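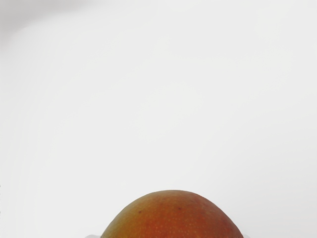
A mango with yellow on one side and reddish-orange on the other.

Why Do Fruits Change Color?

My grandmother kept a bowl of fruit on her kitchen table in Corrigan, and when I was small I was sure somebody was sneaking in at night and swapping the green ones for yellow ones. I even got up early once to catch them! (I fell asleep under the table.)

So what really goes on? Let's start with green. Lots of young fruits are green for the same reason leaves are. They're full of a green stuff called chlorophyll (say it KLOR-uh-fill), and plants use it to catch sunlight and make food.

When a fruit starts to ripen, the chlorophyll breaks down. Bananas have yellow colors hiding underneath the whole time – you just can't see them until the green fades. Other fruits make new colors too. Tomatoes make a red one called lycopene, and blueberries make a bluish-purple one. Their names are long and I still have to look up how to spell them.

Color isn't the only thing changing. Many fruits are hard and sour when they're young, and the seeds inside aren't ready yet. Later the fruit gets softer and sweeter and starts to smell good. Birds and monkeys and bats notice, eat it, and drop the seeds somewhere new. Pretty clever for something that can't walk!

Be careful, though, because color can fool you. Some mangoes stay green even when they're ripe, and some turn red on the side that got the most sun while they're still hard as a baseball. Grown-ups often give them a gentle squeeze or a sniff by the stem.

Want to try something? You'll need two green bananas and a paper bag. Put one banana in the bag with an apple, fold the top over, and leave the other banana out on the counter. Apples give off a gas called ethylene (ETH-uh-leen), and it tells fruit to hurry up and ripen. Peek every morning and draw what you see with crayons. My neighbor Niamh tried it in May and forgot about the bag until her kitchen smelled like banana bread.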